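Everett Tillman
Cleaning a fabric school backpack, start to finish. Pale pink, which shows everything. Thread.

Empty every pocket first, then turn the bag upside down with all zips open and shake. Crumbs collect in the corners of the front pocket. A dry paintbrush gets them out of the seams.

Weigh it if you have kitchen scales. A bag of this size was 300 g before I did the seams and 278 g after. The difference was grit and biscuit.

Brush dry before anything gets wet. Dirt that has been wetted first goes into the weave and stays there.

Then lukewarm water and a little washing-up liquid. I have used Lundgren and Velgate and can't separate them. No bleach on pastel fabric – it yellows.

Work along the stitching, never across it. Three passes with a soft toothbrush, rinsing the brush between each.

Zips: brush the teeth with the zip closed, then open, then closed. Check the binding beside them for nicks. A nick next to a zip will spread once the bag is loaded.

Desmond Marchetti asked about machine washing. The label decides. If there isn't one, do it by hand. Spin cycles crease the padding and it doesn't come back.

Dry it flat with the front upwards, straps pulled clear, out of direct sun. Move it once halfway through.

The pink one, with grey smudges on the front pocket: 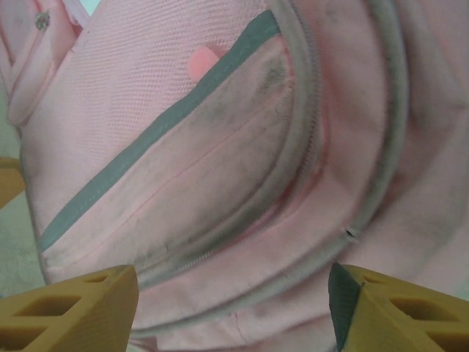
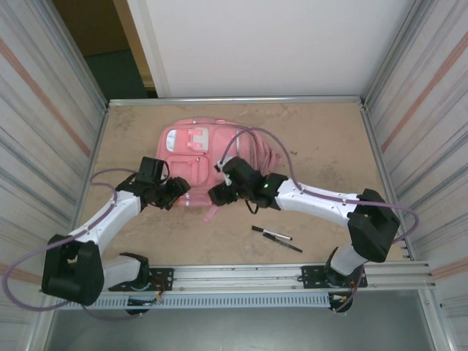
Lemness, 30 August 2019

Smudges on a curved panel need a hand inside the pocket to push the fabric out flat. Otherwise the brush skips over the low parts and you get stripes.

Straps next.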